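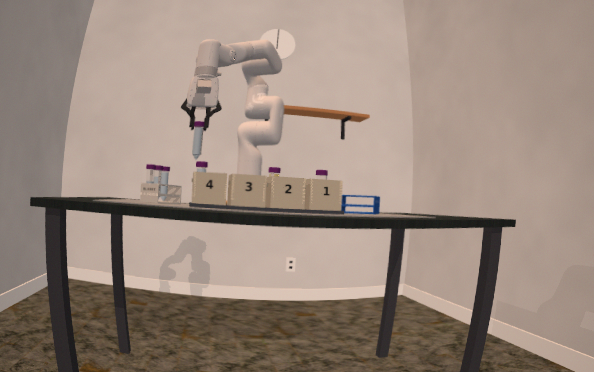
Boxes with numbers on them, and a shelf with nothing on it.

I want to make a case for labeling things, and I want to make it to the people I live with, work with and am related to, most of whom have stopped listening. So you get it instead.

My position is simple. If a box is closed, it should say something on the outside. I don't much care what. A word is great, a number is fine if there's a list somewhere, and I once got through a whole winter with a tub marked "not the hats" (it was gloves). What I can't stand is the blank box, the one that sits in the hall closet looking exactly like the other blank boxes, so that every time you want the extension cord you have to open all of them and move the same bag of curtain hooks.

I came to this late. My mother ran a house where everything lived in her head, and it worked beautifully because she was always home. You'd yell down the stairs for the tape and she'd yell back "second drawer, under the maps!" and there it was. Then one October she went to stay with her sister in Brekaldale for a few weeks, and my dad and I couldn't find the can opener, the spare key or the dog's papers. We ate a lot of toast. When she called, Dad kept her on the phone for most of an hour asking where things were, and I sat there writing it all down on the back of an envelope. That envelope stayed on the fridge for years. It's probably the first useful thing I ever wrote.

So that's my main argument, right up front. A label is for the person who isn't you. You know what's in the blue tin. Your husband doesn't, your kid doesn't, and the nice neighbor who comes in to feed the cat is going to give it baking soda.

Now, I know what people say, because I wrote a shorter version of this a while back and got plenty of mail.

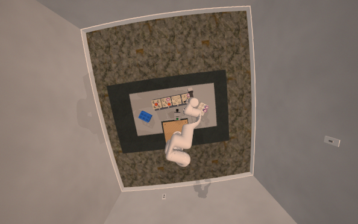

Tülin Işık wrote in to say that I'd got it backwards, that a house with labels all over it feels like a supply room, and that part of belonging somewhere is knowing where the spoons are without being told. She said guests should ask. She said asking is how you get people into the kitchen, and once they're in the kitchen they stay and talk.

I've thought about that letter more than I'd like to admit! She has a point about the kitchen. I don't label spoons. I don't label anything you can see by pulling a drawer open, and I think people who put a sticker reading FLOUR on a glass jar of flour are mostly doing it for the look of the thing (no offense to my cousin, whose pantry is very pretty). And I'll give her this too, some of the best talks I've had with visitors started with "where do you keep your glasses?"

But she's talking about company, and I'm talking about Wednesday night when the power's out. I'm talking about the freezer. Does anyone really enjoy the guessing game with the freezer? I've thawed what I was sure was chili and it was plum sauce. I served it over rice anyway, and we don't discuss it.

The other thing people say is that labels go out of date, and yes, they do, and a wrong label is worse than a blank one. I moved apartments with 20 boxes from Sodasham, that moving supply place, and I'd written on them all so carefully. Then on the last night I got tired and started stuffing things wherever there was room. A lamp went in with BATH TOWELS. The good knives went in KIDS' ART, which still makes me shiver a bit. For months afterward I trusted nothing I'd written.

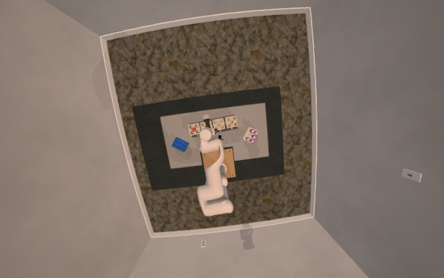
The fix for that is cheap and dull. You keep the marker where the boxes are. Tie it on with string if you have to. When something changes, you cross out the old word and write the new one, and the box gets uglier and more honest every year. I have one that says XMAS LIGHTS, then TAXES, then YARN, then TAXES again, and I'm fonder of it than I am of some chairs.

Which brings me to label makers. I own one. It was a gift, it's lovely, and I've used it on 3 things. The trouble is that a printed label looks finished, so you don't want to scratch it out, and you certainly don't want to go find the machine, then the batteries, then the tape, just to say that the tent pegs have moved. Masking tape, people. Masking tape and a fat black pen.

My old boss at Dönmez had a binder instead. Every carton in the back room got a number and every number got a line in the binder, and the numbers went up to 313. I thought it was the silliest thing I'd ever seen until a customer wanted a hinge we'd stopped selling, and he flipped two pages, walked to the back and came out with the hinge. 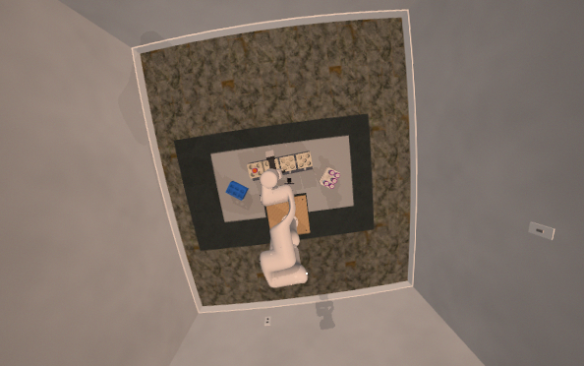 I wouldn't do a binder at home. You need somebody strict, and you need the rest of the household to be a little bit afraid of them. A binder also has to live somewhere, and if you lose it you've got a room full of numbers and no idea what any of them mean. At home I'd take plain words every time, even misspelled ones. My daughter's "BATRYS" box is the only one in the house that's never been mistaken for anything else.

What I'd ask of you is pretty small. Pick one closet. Don't sort it, don't buy baskets for it, don't watch a video about it. Just open whatever's closed, look inside, and write the word on the side that faces out (the side, please, the lid's no good once something's stacked on it). Mine took me an evening and I found two umbrellas and the warranty for a Womach toaster we gave away ages ago.

And Tülin, if you're reading, come over sometime. The glasses are left of the sink, but you can ask me anyway.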